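Snack tub

A snack tub (also snack bin, desk tub) is a small open container, most often clear or translucent plastic, used to keep packaged snacks together on a table, shelf or counter. No lid as a rule. Common in shared offices, dorm rooms and family kitchens.

Contents
Mostly soft packs. Flat pouches with a hanging hole, pillow bags, foil wrappers, spouted pouches with a screw cap. Boxed goods tend to go elsewhere — corners waste room in a small tub.

Packing
Tall pouches stand upright against the back wall, printed side out. Spouted pouches are awkward. The cap is wide and stiff, the body folds, so they are often laid at a slant with the cap over the rim. Flat packs go in last, or stay on the table beside the tub. Half-eaten packs are rolled down and clipped, usualy kept at the front.

Clear walls let people see what is left without digging. Opaque tubs hide the mess but get forgoten at the bottom.

Sizes and makers
Gratness sells a 3 liter tub, the one most often seen in the Trornolcombe area. Intarasuk makes a shallower type meant for drawers. The early Tultar tub, first sold in September in a run of 2,000, had a rolled rim and no handles. Later ones stack. A tub of the Gratness size takes 500 grams of mixed soft packs before things start falling out.

Care
Warm water, mild soap. Crumbs collect in ridged walls. Not for the oven. Thin-walled tubs may crack if stacked full.

See also: Bread box; Pantry; Drawer divider

Last edited 7/5/18

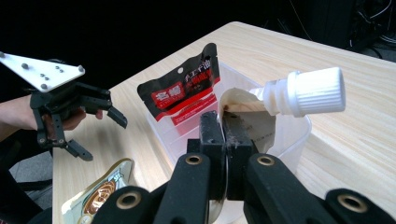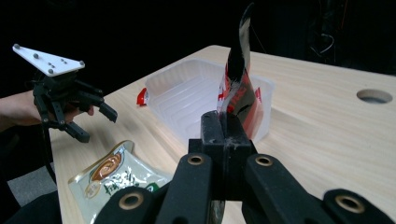

Snack packaging and a plastic container on a light wood-grain tabletop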